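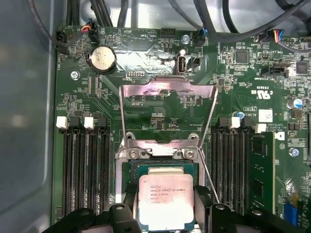
Reading time: 5 minutes

Miranda Bench Cell: Set-up and Operation
Section 7. When a processor pick goes wrong

This section covers the fault shown on the pendant as PICK LOST, along with its quieter cousin PLACE UNSURE, which means the arm has put something somewhere and would like a second opinion. Read 7.1 before you touch anything. If you're reading it with your hand already in the computer, take your hand out and then read it.

7.1 Before you go near it

CAUTION: A cell that has stopped on PICK LOST is paused. The motors are live and the gripper is still being told to hold, with or without anything between its fingers. The pause screen is green. We have asked Nadeo to consider another colour.

1. Press the red stop on the pendant. The pause button next to it is larger and more inviting; leave it alone.
2. Wait for the brakes to click on both arms. The back arm clicks second.
3. Check that the computer under repair is unplugged at the wall. A tower on its side can look very unplugged while the lead runs happily off behind the desk.
4. Put on the wrist strap and clip it to bare metal on the chassis.
5. Write down the fault code and the last step number. Both vanish on reset, and Nadeo support will ask for them first.

7.2 Finding out where the processor is

There are three likely places: the socket, the fixture nest and the gripper. There's also the floor, covered in 7.5.

1. Look in the socket with a torch. Don't rely on the wrist camera, whose picture on the pendant freezes at the moment of the fault and stays there looking current.
2. If the processor is in the socket, check that it sits level and that its notches meet the keys. Leave the load plate up while you look.
3. If the processor is tilted, do not lower the load plate to "persuade" it. The pins in an LGA socket are fine and springy, and once bent they stay bent.
4. If it's level and the right way round, go to 7.4.

NOTE: The retention lever is sprung. If it was unhooked when the cell stopped, keep your face away from it.

7.3 Freeing a processor from the nest

The commonest cause of PICK LOST at the Grosness workshop, where most of these notes were scribbled, is a finger that comes down on the flat of the processor when it should be closing on its edges. The arm then pushes, the nest pushes back, and after a while one of them raises a fault. It's always the arm.

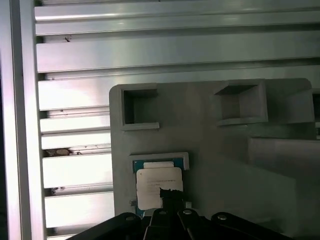 Labels make matters worse. A paper label adds a little height and a little slip, and old adhesive has a talent for holding on to fingertips longer than the software expects. If the processor rises with the finger and then falls off halfway across, suspect glue.

1. With the stop pressed, hold the brake release on the wrist and raise the gripper by hand. Straight up. Any sideways movement drags the fingertip over the processor and may take the processor with it.
2. Lift the processor out by its edges and put it in an antistatic tray. Keep your fingers off the contacts.
3. Wipe the fingertips with a lint-free cloth and a drop of isopropyl alcohol, then let them dry for 90 seconds.
4. Inspect the tips. Replace them if they're torn or have gone ragged. The Kondier tips wear out after around 500 picks, sooner if anyone has been using the gripper to open parcels.
5. Brush out the nest and the fixture board. Go over the ledges of the metal slats behind it too; crumbs of packing and old thermal paste collect there and turn up later, usually in a socket.
6. Re-seat the processor in the nest and check that it lies flat.

CAUTION: Never use the brake release with the other arm powered. It doesn't know you're there and has its own schedule.

7.4 Re-teaching the approach

Do this after any PICK LOST, even if the cause seems obvious. The taught position shifts whenever someone leans on the fixture board, and someone always has.

1. Release the stop and choose TEACH. The speed limit should drop to 5 per cent. If the display says 100, go back out and choose TEACH again.
2. Drive the gripper to the hover point over the nest.
3. Open the fingers fully and lower in single steps until the tips are level with the edge of the processor. Watch from the side.
4. Close, lift a little, and wait. If the processor hangs level, save the point. If it droops, open the fingers over the nest and start again from step 2.
5. Repeat at the socket, with the load plate fully open. Check the clearance on both sides, paying particular attention to any memory module fitted in an outer slot. The fingers are wider than they feel on the pendant, and the right one will meet a module before you do.
6. Check the route between the two points. Loose cables should be tucked well clear of it. 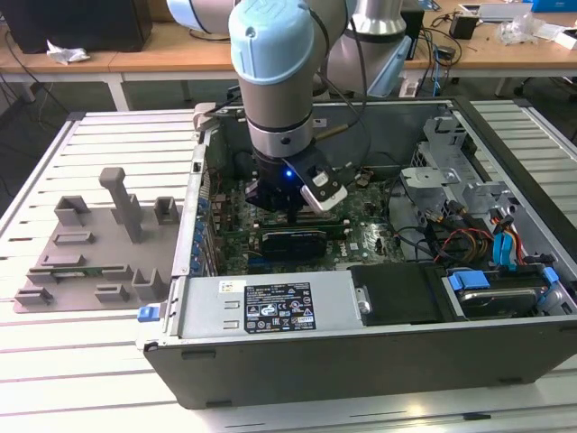 Fig. 7c. Gripper above the motherboard, fixture plate at left.

7. Run the whole move once in TEACH with a scrap processor. The one in the drawer marked SCRAP is the one to use. Please put it back there.

7.5 If it fell on the floor

1. Stop the cell as in 7.1. Do not send the arm to look for it.
2. Don't wheel your chair.
3. When you've found the processor, examine the contacts under the magnifier. Treat it as faulty until it has passed a bench test, however clean it looks.

7.6 Going back to work

Clear the fault, choose RUN, and keep the pendant in your hand for the first complete cycle. If PICK LOST comes back at the same step, stop there. Running it a third time has been tried at Grosness on a Thursday afternoon, and the socket is now used for training.

For PLACE UNSURE with no visible cause, see Section 8, Camera focus and dirty lenses.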